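Home | Posts | Workshop | Kitchen | About | Search

Can a robot tidy a shelf yet?

2023-01-03

I've been promising a robot post since July, and I finally have two photos worth hanging one on, so put the kettle on.

My test for any new machine is a boring one. I don't care if it can dance or do a backflip (fine, I care a little). I want to know if it can put stuff away. Take the thing off the shelf, put it in the tub, leave the other things on the shelf alone. I do that job at home every evening and I did it for two years in the parts room at Lovholm, where I got pretty quick at it and very sore in the shoulders.

So the shelf in these photos made me grin, because it's the sort of job I know. Yellow metal, black uprights with the holes down them, bits and pieces sitting on it, cardboard boxes parked nearby on the carpet.

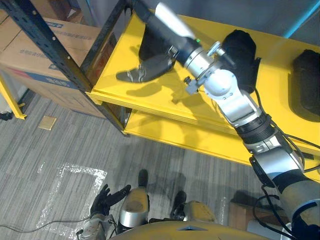

What gets me about shelf work is how much of it is reaching. You have to get your arm in without your elbow knocking the thing next to the thing you want. People do it without looking, half the time while talking to somebody else. A robot arm has all those joints to think about, and the elbow is a big lump of metal that has to go somewhere! My old dishwasher racks at Kingate Street would have been a nightmare for it. I broke 12 mugs in that kitchen myself, so I'm in no position to be smug.

Then there's the grabbing. Boxes are easy enough, they've got flat sides and they stay the shape they are. Curved plastic is another matter. It's slippery, it tips, and there's no obvious spot to hold it by. I'd put a curved shell of a thing in the same class as a salad bowl or a bike helmet, and I reckon if a machine can manage one of those it's a good part of the way to unloading my drying rack.

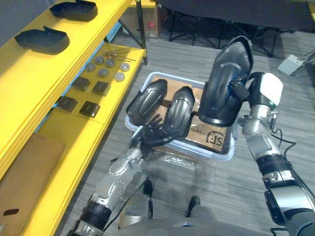 One black shell in the gripper, two already lying in the bin, two more up on the shelf.

I love that. Two arms over one tub, with a sheet of cardboard in the bottom, same as I used to do at Lovholm so the parts didn't get scuffed. The small stuff on the shelf is what I'd want to try next, those little grey discs and the thin pins behind them. I used to drop pins all the time and then spend ten minutes on my knees with a torch.

Are we there yet for chores? For shop-floor jobs like this one, where the tub and the shelf stay put, I think we're close, and I'd be happy to share a bench with one. For houses, no. My friends at Bai think I'm too gloomy about that and we've had a long back-and-forth over it. My side is that a house changes every hour. The laundry moves, the cat moves, someone leaves a cup on the stairs. If a machine gets it right 80 times out of 100, that's lovely for a demo and awful for wine glasses.

Ask me again next winter, though. I'd have one in for the socks tomorrow. Next post is back to the Drondunance shelving kit, and yes, I have found the missing bolts.

Contact | Copyright 2023, all words my own | Back to top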